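How to bring a walking inspection robot into an estates team's round

Bungate is a campus with 2000 windows, drains, doors and lamp posts on its asset list, and until last November every one of them was checked on foot. The grounds and buildings team now shares that round with a legged robot, which the staff call Trileo after the name on its contract. I run the team. This page sets out how we moved the outside round over, step by step, for anyone who has been asked to do the same at their own site.

Step 1. Write down the round as it is walked

Don't start with the site map. Follow the people who do the round and note where they stop, where they slow down and where they leave the route. Doina Obradović has walked our north side for years, and her version of the route had stops on it that were missing from the asset list. She checks the foot of every wall on the shaded side of the old building, a habit that goes back to a damp problem in the stores. That went into the plan.

Do this for every shift. The Saturday round was shorter than the weekday one, and we only found out by walking it.

Step 2. Divide the round into robot work and people's work

We used a plain rule. If the job is to look at something from outside and record it, the robot can do it. If the job involves touching, opening, listening or deciding, a person does it.

Looking along walls, plinths, windows and kerbs went to the robot. Trying door handles, lifting drain covers and talking to tenants stayed with staff.
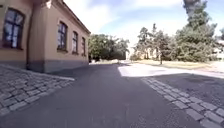 Put the list up where the whole team can read it and leave it there for a fortnight before you fix it. Ours changed a good deal. The evening staff wanted door checks kept entirely with people, and they were right to ask for it in writing.

Step 3. Survey the ground

Walk the route again and mark every change of surface. Asphalt gives little trouble. Setts need more care, as the joints vary and the stones can be uneven. Mark each place where the robot has to cross from one to the other, and choose the crossing point yourself instead of leaving it to the route planner.

Mark the light as well. A tall building can put half a road in shade while the other half is in full sun, and photographs taken across that line are hard to compare from one day to the next. We set the round for 8.30 and kept it there. If you have to change the time, change it for good and take a new set of reference pictures.

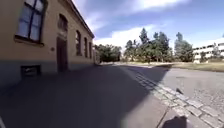

Does a member of staff have to walk with the robot?

For the first 20 rounds, one of us walked with it the whole way. After that the person on duty has to be on site, carrying the stop control, and able to reach the robot on foot within a few minutes. Check what your insurer wants before you settle on a distance. Ours asked for the arrangement to be written into the duty sheet.

Step 4. Teach the route

Fivadmont, who supply our machine, sent a trainer for two days. Ask for the training to be given to the people who will use it, not only to the supervisor. Each of our staff drove the route by hand once, then watched it repeated.

Save the route in short sections. If a delivery lorry blocks one road, you can drop that section and run the others. We began with one long route of 855 metres and had to abandon the whole thing whenever anything was parked on it. Splitting it took an afternoon.

Name the sections with the words staff already use. "Long wall" and "park side" mean more over the radio than a number. 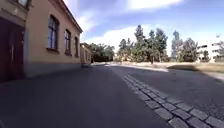 Step 5. Decide who reads the results

This is the step most likely to be skipped. Our round produces 350 photographs. The Cuadros software sorts them and flags the ones that differ from the reference set, but many of those flags are shadows or leaves, and somebody who knows the buildings has to go through them.

Put reading time on the rota as proper work. We allow an hour each morning, and it is done at a desk by the person who would otherwise have been walking. Doina took this on first. She rejects most flags quickly and then goes out to look at the few that are left. She also keeps a paper notebook of false flags, sorted by section, and we use it to retake reference pictures.

Step 6. Talk about jobs early, and put it in writing

Before the machine arrived we told the team that no posts would go, and that the hours saved would be spent on repairs. Both were put in a letter. Some of the team were still unhappy, mainly about losing time outdoors. We now rotate the desk hour so that the same person doesn't have it all week.

Pay was the other matter. Reading results and running the route are skilled tasks and were not in the old job descriptions. Ours have been regraded. It took longer than the technical work did, so begin it first. 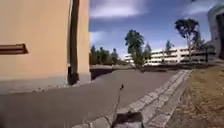 Park side: asphalt path, stone kerb and dry lawn at the corner of the building.

Step 7. Keep one round on foot

Once a week a person walks the full route with the old checklist. Compare it with that day's robot results and note what each one missed. The walker tends to pick up smells, noises and complaints from tenants. The robot's pictures are better for slow changes, such as a crack in the asphalt getting longer.

Keep the comparison sheets together in one folder. When the contract comes up for renewal you will want them, and so will whoever takes over the round from you.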